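Search Rarovville Help
Topics | Unanswered | Tags | Log in
Laundry > Products > Storage

Can I decant liquid bleach into smaller bottles?
Zahira Ngau
I buy it in bulk and want 755 mL in the upstairs laundry. Any plastic okay?

Nipon Suwannarat
HDPE is fine – look for recycling code 2. Avoid metal caps and clear containers, as light degrades hypochlorite. Copy the full label across, including the date you filled it. Never reuse a drink bottle. Check the thread too: a white bottle with a ribbed neck won't seal unless the cap matches its pitch.

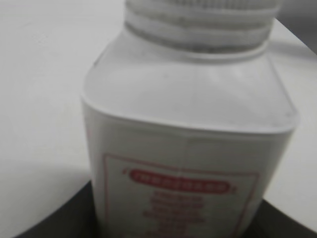 Larasati Setiawan
I just leave mine in the original and carry it up. Keep it away from vinegar.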